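Getting small dark specks off a pale tabletop?
Posted 04/09/2024 by Sirkka Keskinen

I picked up a big off-white table back in February, smooth matte top, paid 290 for it and I love it to bits (my favourite colour for a work table, even if my sister thinks I'm mad). Trouble is, it's picked up a little dark speck and I can't shift it. I've tried dish soap and a damp cloth, 4 or 5 goes by now. I don't want to scrub a shiny patch into it! Any ideas?

Jitendra Dixit
First find out if it's sitting on top or down in the finish. Run a fingernail over it. If you feel a bump, lay a warm wet cloth on it for nine minutes or so, then nudge it sideways with an old plastic card. No scouring pads, please, they'll leave a mark far worse than the speck. If it's flat, try a bit of baking soda paste on your fingertip, but test it somewhere out of the way first. Mine's a pale top as well and it still has its speck, a bit right of the middle:

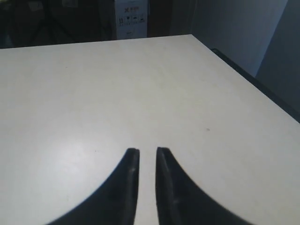
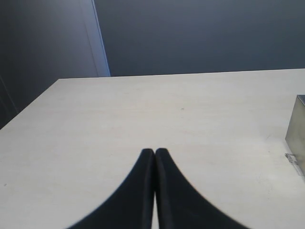

I gave up on it, to be fair. The paste did lift a tea ring at the other end, so I'd still give it a go before you buy anything. Wipe it off with plain water and dry it straight away or you'll get a chalky film.

Yorath
magic eraser. go easy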